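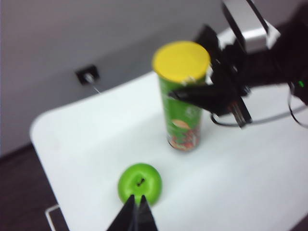

1/7
Je viens de finir les mémoires d'Ehsan Lodhi, « Le Comptoir de Lorente », et il faut que j'en parle ici ! 642 pages avalées entre vendredi soir et ce matin, je n'ai presque pas dormi.

2/7
Lodhi a été projectionniste, puis vendeur de tissus, puis patron d'un petit dancing au bord du canal. Il raconte tout ça sans jamais se donner le beau rôle (la faillite du dancing, quel chapitre).

3/7
Mes pages préférées : l'hiver passé à Flalenier, dix locataires pour une seule cuisine, et la logeuse qui notait les bains dans un carnet. J'ai ri toute seule dans le train.

4/7
La traduction est de Parveen Awan. Elle a gardé les mots du marché tels quels, avec un petit lexique à la fin — je l'ai découvert page 54, grâce à une note, et ça m'a bien aidée.

5/7
Un bémol quand même : la partie sur l'armée traîne. On y croise trop de sergents et je les mélangeais tous. Si vous calez là, sautez directement au retour à Lorente, ça repart très fort.

6/7
C'est publié chez Lasine, dans la même collection que le journal de la batelière dont je vous avais rebattu les oreilles en février. Papier un peu fin, mais la couverture tient bien dans le sac.

7/7
Je le prête à qui veut, il suffit de passer à la librairie Cuma dimanche après 15 h. Et si vous avez d'autres récits de vie de commerçants ou de forains, je prends tout, même les vieux trucs épuisés !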